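4.2 Where the floor changes

I'll admit I thought floors would be the easy bit. My first version of the height check in Jotumden fitted one plane to everything low down in the head camera and trusted it, and it was fine in the lab (one floor, one colour, dull as you like). Then Elīna Priedītis ran it on smooth planks and it started inventing steps wherever the light bounced back!

So the check now keeps a separate plane for each patch of floor, and Pokomton, our little labelling tool, decides where one patch stops and the next begins. It looks for a long thin line with a different texture on either side. Skirting boards are long thin lines too, so I also ask for floor on both sides before I let it split anything. The wrist camera gets a vote only when the hand is low, as its own fingers fill so much of the view otherwise. Figure 3 has one view from each camera. 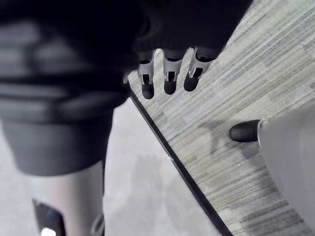 Figure 3. Wrist view, with the fingertips over the black edging strip between carpet and smooth floor; the head view follows, with both grippers empty.
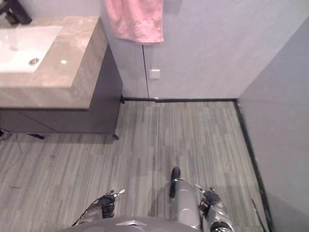
I tuned the split rule on 2,000 frames that I labelled myself over a rather long May, and kept another 3,216 back for testing. Of the test frames, 57 came out with a split where there shouldn't be one. I went through all of those by hand and most were shadows from an arm, which I ought to have seen coming. Masking the arms out is easy enough, since we know the joint angles, but the shadow lands somewhere else and I haven't got a decent model of the lights. For now the planner waits for three frames in a row to agree before it moves a hand any lower. It's a bit slow. Elīna would like to drop it to two, and we're still arguing.

The planner side of all this is in Section 4.3.

Related items
Hukmont: keeping a robot's arms out of its own depth map
Notes on hand height and soft carpets
Egger calibration, second attempt

Contact the authors | © Jotumden project | Back to top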